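First jobs and where they led: your stories

We asked for your first jobs last month and wow, you delivered! 298 of you wrote in, which is far more than we've ever had for one of these, and I spent a very happy afternoon reading the lot with a pot of tea (then a second pot).

Paper rounds came top, as you'd expect, with Saturday shop work close behind. But what I loved most was how many of you are still using something you picked up back then. One reader learned to read upside down while working at a dry cleaner's counter and says it has helped in every meeting since. Another spent a summer packing bulbs in Gundley and now runs the stock side of a garden centre.

Ifigeneia Stergiou sent us the longest reply, and I could have read twice as much. She started in 2002 washing pots at Economou, the little restaurant behind the bus station, and stayed for 3 years. In that time she moved on to prep, then ordering, then the books, because the owner hated doing them and she quite liked it. She was 26 when she applied for a junior accounts post at Siteck, with no degree and no office experience, and she took her old order sheets along to the interview. They gave her the job! She now heads the finance team at Brumum and still does all her rough sums in pencil.
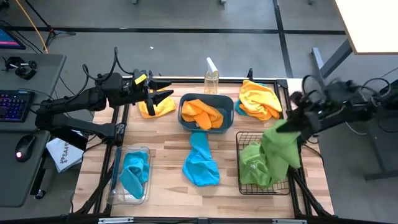 Her advice for anyone starting out is to ask for the dull task that keeps getting passed round, as you'll be the only one who knows how it works. I've been thinking about that all week.

We'd love to do second jobs next. Was it a step up, a step sideways or a total disaster? Send us a few lines by the end of December, and do say if you'd like your name left off. Bosses' names will be left off either way!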